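Help wanted at my little soap shop in Tultton

Hi! I run Jiladik, a tiny soap and candle shop on the main street in Tultton, and I'm looking for a part-time packer to start in March. Five mornings a week, 8 to noon, with a long break in summer when things go quiet.

You'd be wrapping bars, sticking on labels and getting orders down to the post office before the noon pickup. We just landed a 1000-bar order from a hotel, so I could really use the extra hands – mine are tired! You don't need experience, but you do need to be okay with strong smells (lavender weeks are a lot) and able to lift a full crate.

To apply, drop a note through the door at 51 Qureshi Street and tell me which mornings suit you best.

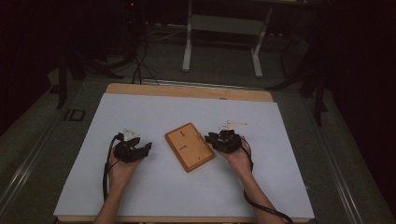 Oh, and staff get soap at cost, including the ugly end pieces for free.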